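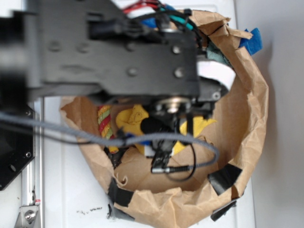 Brown paper bag with a folded, crinkled rim, standing open on a white surface.

The rag bag is a household container, usually a large paper or cloth bag kept open at the top, in which cleaning cloths, dusters and small towels are stored between uses. The term is also applied, loosely, to the habit of keeping cloths this way instead of folding them into a drawer. Paper versions with a turned-down rim are sometimes sold as "paper baskets" or "paper planters", although the bag itself is often little different from a strong grocery bag.

Origins

The phrase is much older than the paper article. In its earlier sense a rag bag was a cloth sack, hung behind a door, that held worn-out fabric until it could be sold, given away or cut up for mending. Popular accounts like to draw a straight line from this sack to the modern bag of dusters. The evidence for such a line is thin. The older bag held scraps on their way out of the house, while the modern one holds cloths in regular use, and the two may share little beyond the name.

The paper version is often credited to the homeware firm Ladenier, whose catalogue once claimed to have "invented the soft bin". The claim should be treated with caution. People had been turning down the tops of paper bags to hold potatoes, kindling and washing long before the firm existed, and no patent or design registration has been produced to support it.

Form

A paper rag bag has a flat base, straight sides and an open mouth. The top is folded outwards one or more times to make a collar. This stiffens the mouth and shortens the sides, so that the contents can be reached without tipping the bag over. As the paper softens with handling, the mouth tends to lose its square corners and settle into a rough circle.

Bags sold for the purpose commonly hold over 20 litres, although the figure given on the label is normally measured with the collar unrolled. Once the top has been folded down 2 or 3 times the usable space is a good deal smaller. Sellers seldom say so.

Some makers offer washable paper, a tough coated material that can be wiped and, it is claimed, put through a machine. Reports on how well it lasts differ widely, and most of the favourable ones come from the makers.

Contents

Almost any small cloth may be kept in a rag bag. Old cotton vests, flannels, tea towels past their best and knitted dishcloths are all usual. In recent decades microfibre has taken over much of the space, bought in packs and often in bright colours.

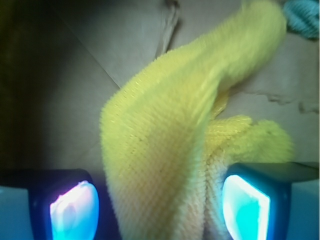 Yellow is a common choice for dusting, and several household manuals present this as a rule, with other colours set aside for the bathroom, the kitchen and the floor. The rule is a convention and varies from one manual to the next. A yellow cloth cleans no differently from a blue one of the same make. Colour coding does have a clear use where several people share the work, provided that they have all been told what the colours mean.

Microfibre cloths with a raised pile take up more room than flat cotton ones and spring back when pressed down. They are usually dropped in loosely or bunched. Folding them first is recommended by some writers on tidying, but a folded cloth placed in a soft-sided bag rarely stays folded once another has been pulled out from underneath it.

Use and upkeep

Cloths are generally washed and fully dried before going back in the bag. A damp cloth will weaken the base of a plain paper bag and may start to smell. Lining the bag with a second one is a common remedy, though it mainly delays the trouble. Fabric softener is best left out when washing microfibre, a point on which makers and critics agree for once.

Used cloths are better kept apart from clean ones. Many households keep 2 bags for this, one for each, and the system works for as long as everyone remembers which is which.

Claims and criticism

The most widely repeated claim for the rag bag is that it cuts down the use of kitchen roll. It rests largely on a household survey carried out in the town of Uncombe and published as a pamphlet by Veltbridge. The survey drew 686 replies, and most of those replying said that they used less kitchen roll after setting up a bag of cloths. No one weighed or measured anything, the forms were handed out with a free bag, and there was no comparison with homes that had not been given one.

Anwara Begum, reviewing the pamphlet on 19 Nov 2019, called it "a survey of people who had just been given a present". She did not dispute that cloths can replace paper - only that the bag had been shown to have anything to do with it. A later note by Sarkar defended the survey as a first step and promised a fuller study in January. It has not appeared.

There is a similar lack of support for the idea that open storage is more hygienic than a closed drawer. Air helps a slightly damp cloth to dry, but an open bag also collects dust, crumbs and, in homes with a cat, hair. For cloths that are already clean and dry the difference is probably small either way.

Disposal

Plain brown paper bags can usually be recycled if they are clean. Coated and washable kinds often cannot, whatever their appearance suggests. Microfibre is a synthetic material and does not belong in the compost, and cloths made from it should be taken out before the bag is thrown away.

Related articles
Duster
Dishcloth
Kitchen roll
Laundry bag
Microfibre
Paper bag
Tea towel
Washable paper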